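Sunwood Evening Classes
Small Kitchens, handout 2: the worktop

Last time we did cupboards, so now it's the bit everyone sees and everyone piles things on. I've taught this session 14 times and I still go home and clear my own counter afterwards!

Start with whatever plugs in. Big things go at one end, near the socket, and then they stay there. If the top is flat you've got a spare shelf for mugs, but please only use it when the oven is off and cool — a tray with raised edges makes it easy to lift the lot away first.

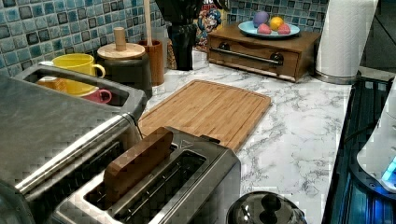

Mugs in a tray on top, toaster in front, board behind.

Next, the back wall. I like a row of tall things pushed right up to the tiles (spoons in a crock, a lidded pot, jars of whatever you reach for daily) and nothing in front of them if you can bear it. My rule at home is a clear patch of 300 mm each side of the chopping board. The board itself can live out, as you'll only be fetching it again at teatime.

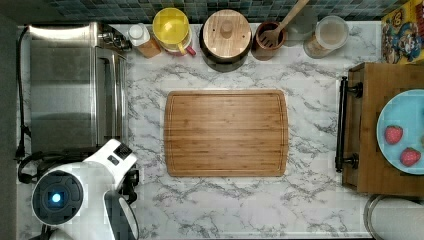
Fruit is the other thing worth leaving out, on a plate or a small tray, because we eat what we can see. Cereal is up to you — mine goes in a cupboard or I snack on it all evening.

For October: empty your worktop completely, wipe it, and put back only what you used that day. Bring your list.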